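Gundcombe Open Day Recordings

README for the set recorded during the open day at the Lomwood building, November 19, 2020. Maintained by Gladys Urrego. Please read the notes on layout and known problems before using the files.

Summary

The set holds 684 recordings made with hand-held gripper tools. Visitors picked up a tool, were shown how to open and close the fingers, and worked on small household tasks in the lounge. Staff from Rendow ran the sessions and did 111 of the recordings themselves in the morning, before the doors opened. Those are kept in a separate folder and should not be mixed in if you are studying first-time users.

Hardware: 2 hand-held grippers, same finger design on both
Tasks: 4
Format: one folder per recording, with video, finger opening and a short text label

Setting

All work was done on the lounge seating, with no tables brought in for it. The seats are soft and low, and the tall windows give strong daylight from one side. Ceiling lights stayed on all day.

Tasks

towel_fold: fold a small towel and leave it on the seat
towel_move: pick up a towel and carry it to another seat
box_place: stand a box upright at a spot named by the host
tube_pick: pick up a tube and put it down beside a box

Objects were not put back in the same positions between visitors. The host only checked that everything needed for the next task was within reach.

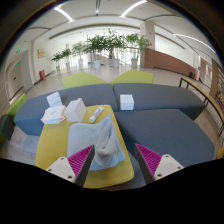
Arnulfo Correa wrote after trying the set that the towel tasks were harder to use than he expected, as visitors stop at very different points and all of them call it folded. He asked for an end-state label. We have added one to towel_fold, with the values flat, partial and bunched. The other tasks do not have it yet.

Layout

visitors/ recordings by visitors
staff/ recordings by Rendow staff
labels.csv task, tool number, end state where present
notes.txt remarks typed in by the hosts during the day

Known problems

Clocks on the two tools were not matched, so do not line up recordings by time. The finger opening was calibrated in October and not checked again before the event. A few labels in notes.txt use the old task name "cloth" for both towel tasks.

Use

Free for research and teaching. Please credit the Londoño group and send corrections to Gladys Urrego with the folder name of the recording.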